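Groltia Handheld Gripper, Model 5
Robotics Research Equipment

Overview | Specifications | Research Use | Ordering

Product status: Available
Lead time: 9 weeks
Page last reviewed: September 8, 2019

Overview

The Groltia Handheld Gripper is a hand-operated tool for recording demonstrations of everyday manipulation tasks. An operator holds the gripper, carries out a task in the usual way, and the camera on the tool records the work from close range. The recordings are used to train control policies for robot arms fitted with the same fingers.

The Model 5 was developed with the Lerndale laboratory, which required a tool that could be carried into homes and offices without a robot arm. It replaces the Model 4, which is no longer supplied. Spare parts for the Model 4 can still be ordered through the parts desk.

Specifications

Fingers: two, matched pair, dark charcoal pads
Inserts: round, threaded, brass-coloured
Camera: colour, mounted on the tool, facing the fingers
Mass with camera: 942 grams
Supplied with: carrying case, calibration card, spare pads

Pads are sold in pairs and should be changed together. Customers who mix old and new pads have reported uneven grip on soft items.

Research Use: The Protero Method

Protero is a training method for tasks in which the object to be picked up gives way under pressure. Paper cups, food trays and thin plastic tubs are typical. Under the method, each demonstration is divided into approach, closing, lifting and release, and the closing portion is given more weight in training than the remainder.

In the Lerndale trials, completed in April, operators recorded 147 demonstrations of cup disposal with the Model 5. Cups were presented both empty and with drink left in them. Policies trained with Protero held the cup upright through the lift more often than policies trained on the same recordings with equal weighting. The gain was greatest for cups containing liquid. With empty cups the two approaches could not be separated.

Two limits of the study should be noted. All trials used cups without lids, and lighting was not controlled. The laboratory has since begun recording with sleeved cups, and those results will be added to this page when they have been checked.

Recordings for the Protero trials were annotated in Bellini, which is licensed separately. Files from the Model 5 open in Bellini without conversion.

Ordering

Research organizations may request a quotation through the equipment office. Please state the number of units required and whether a Bellini licence is to be included. Loan units are available to teaching programs for one term, subject to a signed equipment agreement. Return freight on loan units is paid by the borrower.
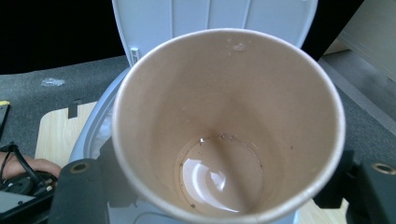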